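FOR IMMEDIATE RELEASE
Jun 5, 2022

Prollden opens its lending pantry: borrow the dishes, host the dinner, bring it all back

Hi everybody, Lachlan Yule here. I run Prollden, the dish-lending shop on Salazar Street, and I'm writing this release myself because the last time I hired somebody to do it, the word "tableware" came up in every sentence and my own mother didn't finish reading it. So you get me instead!

The news is pretty simple. Starting this month, anybody in Uvness can walk into our shop and borrow a full set of plates, bowls, serving trays and glasses for a dinner, a birthday, a baby shower, a funeral lunch, whatever you've got going on. You pay a flat fee of $41, you keep the set for five days, and you bring it back. We call it the Lending Pantry, and we've been working toward it since last October.

I got the idea from my own kitchen. My wife and I had her whole side of the family over for a long weekend, and by the second night we were eating chili out of coffee mugs and a gravy boat. I drove out to buy more plates, stood in the aisle for a good long while, and came home with a stack I really didn't want to own. Those plates lived in a box in our garage for years. I'd bet plenty of you have a box just like it — maybe a couple of them. 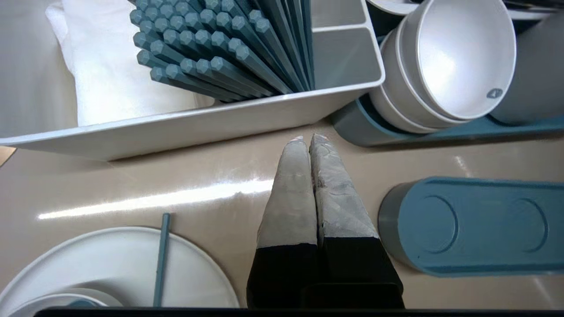
So I started lending that box out. First to my neighbor, then to her sister, then to a guy from my bowling league who was throwing a retirement party and needed twice what I had. I picked up more at estate sales and church rummage tables. By last fall I had enough white dishes in my garage to open a diner, and the car was parked in the street, and my wife had some thoughts about that. That's when we signed the lease on Salazar Street.

A basic set serves 12 people. For each guest you get a dinner plate, a bowl and a glass, and then there's a serving tray or two on top of that. We keep it all plain white on purpose. White goes with any tablecloth, it goes with paper napkins, and when somebody drops a plate (somebody will drop a plate) we can swap in another one and your table still matches. If you want something fancier, we have one set with a blue rim that came from my aunt, and you have to ask me for it in person, and I'm going to want to hear about the party.

We can put together bigger orders too. The most we can send out the door at one time right now is dinner for 60. Anything larger, call us early and we'll see what we can do. We did a trial run this spring with families from the neighborhood, and 127 sets went out and came home again. I learned a lot from that! For one thing, people want more bowls than plates. Soup, salad, ice cream, olives, keys by the front door — everybody asked for extra bowls. We've bought a lot more of them.

The question I get most often at the counter has to do with cleanup, so let me put it right in the release and maybe save us all a phone call. 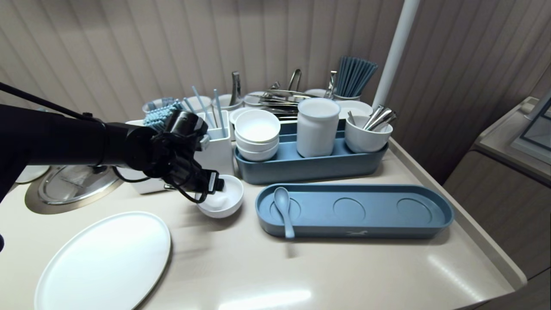 Do I have to wash the dishes before I bring them back?

Just scrape them and give them a rinse. We run every piece through our own dishwasher before it goes out to the next house, so you don't need to stand at the sink at midnight. Please don't return anything with candle wax on it, though. I have spent more of my life on candle wax than I care to say.

Breakage is the other thing folks worry about. The fee covers the first two broken pieces in any set, and past that we charge what it costs us to replace them, which for a plain plate is a few dollars. Tell us when you drop things off and we'll sort it out right there. Please don't glue a plate back together and slip it into the middle of the stack. We had one of those in the spring, and I'll admit the glue job was very good.

Everything travels in padded crates made by Jemer, a small outfit over by the old rail yard that mostly builds cases for band equipment. They made us a crate that fits in the back seat of a regular car and has handles you can get your whole hand around, even in winter gloves. I carried one up and down my basement stairs for most of an afternoon before I said yes to it. The crates stack two high. Three high is asking for trouble, and there's a sticker on the lid that says so.

To reserve a set, come by the shop or call us. We'll ask for your date, your head count and a phone number. You can pick up the day before your event, or earlier if it's a quiet stretch. We don't deliver yet. I'd love to, but right now the delivery truck would be my station wagon, and the station wagon needs a new muffler before I send it to anybody's wedding. 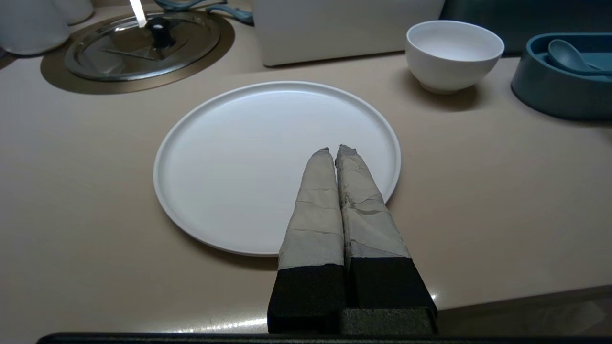
A plain white plate, the kind found in the basic Prollden set.

A few people have asked whether we'll take donated dishes, and yes, please, we'd be glad to have them. We're looking for plain white, no chips, no gold trim (gold trim and our dishwasher do not get along). Bring them to the side door in a box we can keep. If your dishes have a pattern you love, hang on to them or give them to a niece. We'd only end up with one lonely flowered plate on a shelf, and I already have several of those at home.

We're having a small open house this month to show people around the shelves. There'll be lemonade and my sister-in-law's peach cake, served on our own plates, of course. Kids are welcome, and we've put the glasses up high.

About Prollden
Prollden lends plates, bowls, glasses and serving trays to households and small groups in Uvness. The shop is owned and run by Lachlan Yule and his family.

Press contact
Lachlan Yule, owner, Prollden, Salazar Street, Uvness. Reporters are welcome to stop in any time the lights are on. If I'm in the back running the dishwasher, knock loudly.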